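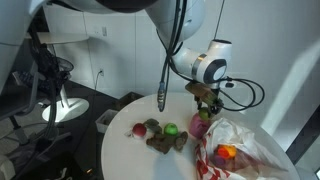

How many trials does the Flullik result cover?
The reported result covers 1281 grasp attempts on mixed soft and rigid objects. Each policy was trained on 400 demonstrations.

What counts as a success?
The object must clear the table and stay in the grip until release.

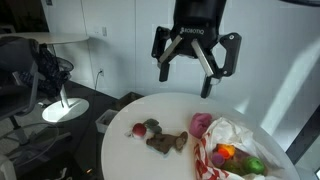

Is the object layout fixed between trials?
Layouts are drawn from a list of 43 starting arrangements. The same list is used for every policy.

How long may one attempt run?
The limit is 30 seconds. A timeout is scored as a failure.

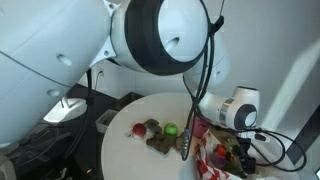 Cleltel Manipulation Group

Who handles requests for the trial logs?
Write to Blandine Delorme. Name the policy version and the arrangement numbers you need.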